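Home News People Library Contact

Kazue Yoshida learned bookbinding in February, from a neighbour in Trilleck. "My first book fell apart," she says. She now repairs old atlases and favours plain linen covers in grey.

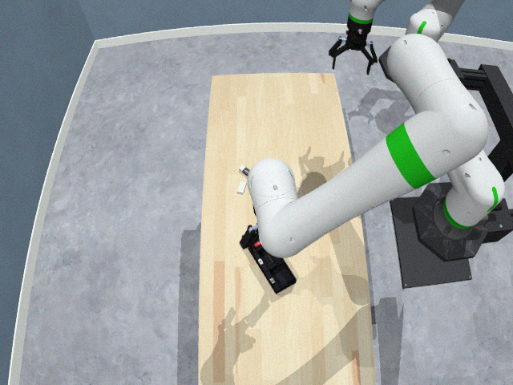
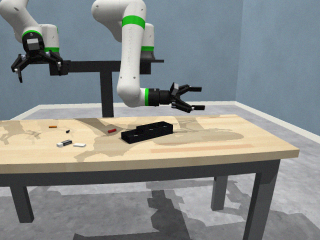
Sallard College, Department of Engineering

Yoshida works in the college library, where 39 atlases are waiting. "Glue is the easy part," she says. "Matching the paper takes me all week."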